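Re: [gripper-users] fingers closing unevenly after a pad change 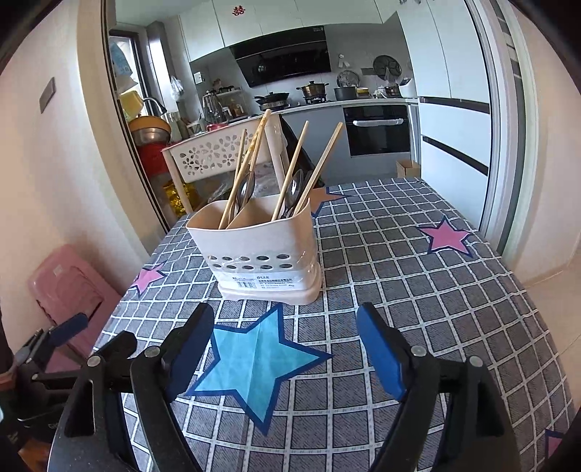
The uneven closing on ours came down to the pivot screws, so before you order a new pair of fingers, get a screwdriver out and give yourself an evening with it! We run the hand-held kind, black links with the dark blue pads, and I had exactly your symptoms in December, one finger arriving early and shoving whatever it touched over toward the other. I went through two sets of pads before I looked at the links at all (I'm not proud of this). You can see the silver screws I mean, one on each finger and another on each of the lower arms. The lower ones are the ones to start with. I'd been fussing with the finger screws because they're closest to the pads, and all that did was make the tips wobble in a new direction.

On 20 July 2024, someone at the Lusley bench wrote:
> Changed both pads on our hand-held last week and now the left
> finger touches first every time. Pads are the same thickness, I
> measured. If I squeeze slowly it's worse. Did we glue something
> crooked? Also, does anyone know if the Kairys notes on torque
> apply to the older links, or only to the new ones?
> We have 400 grasps to get through for Wirnbridge and I would
> rather not do them with a finger that leans.

Taking your questions out of order.

The Kairys notes: I tried them on our older links and they were too tight for my taste. The arm would stay wherever I left it, which sounds nice until you want it to come back by itself. What I do now is snug the screw until the link stops moving, then back it off a little at a time until it swings freely but doesn't rattle when I shake the thing next to my ear. Very scientific, I know. Do the left lower arm, then the right, then compare them with the fingers wide open. They should feel the same under your thumb.

Crooked glue: could be, but slow squeezing making it worse sounds like friction to me. A crooked pad is crooked at any speed. Easy way to tell is to take the pads off and close it bare, very gently. If the left one still gets there first, leave the glue alone.

If the screws keep creeping loose, a tiny dab of the removable threadlocker is fine. Tiny! I let some run into a pivot once and spent 3 days picking at it with a toothpick. Wipe the old grease out before you start, too, and go easy putting new stuff in, it finds its way onto the pads and then you'll be chasing slips as well.

For checking afterward I like chopsticks and spoons standing in a cutlery caddy. The wooden chopsticks lean every which way, and a finger that arrives early nudges the stick before the other one gets there, so it shows up right away. Foam blocks hide it because they just squash. I do 4 slow closes on one stick, then swap to a spoon handle and do it over again.

One thing I haven't sorted out is the Daderetti spacers. They went into ours at the same time as the second set of pads, and I can't say whether they helped or I just wanted them to. If anybody has run with and without, I'd love to hear about it.

Let me know what the bare close does, and which side was looser when you got in there.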